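July 17, 2023
By the Nimis room secretary

NASTEN SHARED SPACES GROUP
Minutes of the summer meeting, held in the Nimis room

1. Welcome and previous minutes

The meeting opened a little late, as the kettle had only just boiled and it seemed a pity to leave it. Everyone was thanked for coming in on such a sticky afternoon, and there was a special welcome for the two people from the Shim office who have moved in down the hall and have already been very good about the recycling.

The previous minutes were read and agreed, with one correction: the fridge shelf that was reported as cracked is the middle one and not the top one. The replacement has been ordered from Endomia and we are still waiting to hear when it will come.

2. Fridge and sink

A long and mostly cheerful discussion. The feeling was that the fridge is better than it was in the spring, when we had the trouble with the soup, but that sauces are creeping back in at the door end. It was agreed that anything without a label will be thrown out at the end of each week, and that this time we will really do it.

The sink strainer has gone missing again. Somebody offered to bring one from home, and this was gratefully accepted.

3. The black table

Most of the hour went on this, as several people had been looking forward to it – or dreading it, depending.

The table on casters has become the place where bowls, plates and food end up, and there was general agreement that it earns its keep. It is a handy size, it rolls, and the matte top does not show every crumb. The worry is what gathers on it. Foil was mentioned first. Used sheets get crumpled and left beside the bowl, and by the time anyone thinks of the bin they have become part of the furniture. Used foil is to go out as soon as the food is finished with, and a fresh roll will live in the drawer.

The beige napkins had their defenders. They are cloth, they are pleasant to use, and paper ones were voted down last October after a very full debate that we did not reopen. It was agreed that napkins should be folded and stacked at one end of the table when they are clean and taken home in turns for washing. Three members put their names down on the wash list at once, which was kind of them.

The pastry brush with the wooden handle should not be put through the dishwasher. It is to be washed by hand, dried well and stood in a jar. A jar has been promised.

On the matter of pens, it was felt quite strongly that dishes are for food. The bowls are a good shape and a deep one, and things do get dropped into them by people with their hands full, but a marker belongs in the pen cup. The patterned dish is a favorite with several of us and the hope was expressed that it will be looked after.

Cables were raised under this item too. With the table on wheels and the chairs on wheels, a loop of cable on the carpet is asking for trouble, and it was agreed to buy a packet of cable ties and spend half an hour on it together before the next meeting. Bottles and small tools are to be picked up off the floor at the same time.

Bowl and plate, with foil and brush:

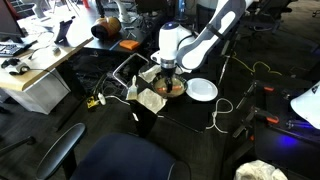
Orange marker, patterned dish:
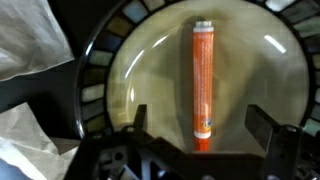 Napkins:
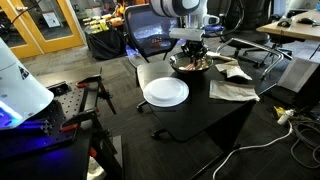
4. Desks near the table

It was asked whether the light wooden desks could be kept clear of food altogether. After some back and forth this was agreed, though drinks with lids are still welcome. Sponges go back to the sink after use and are not to be parked on the corner of whichever surface was wiped last.

A suggestion to move the table closer to the window was liked by some and not by others, and will be tried for 2 weeks before anyone decides.

5. Money

The kitty is healthy. Spending was approved for cable ties, a roll of foil and one more dish towel, and receipts should go in the envelope by the microwave, please, with the item written on the back.

6. Anything else

The plant on the windowsill has recovered, to general delight. The Shim people asked if they might use the table for a birthday lunch and were told of course they might, and could they save us a slice.

7. Next meeting

In October, same room, 3 p.m. Whoever had the good biscuits is asked to bring them again.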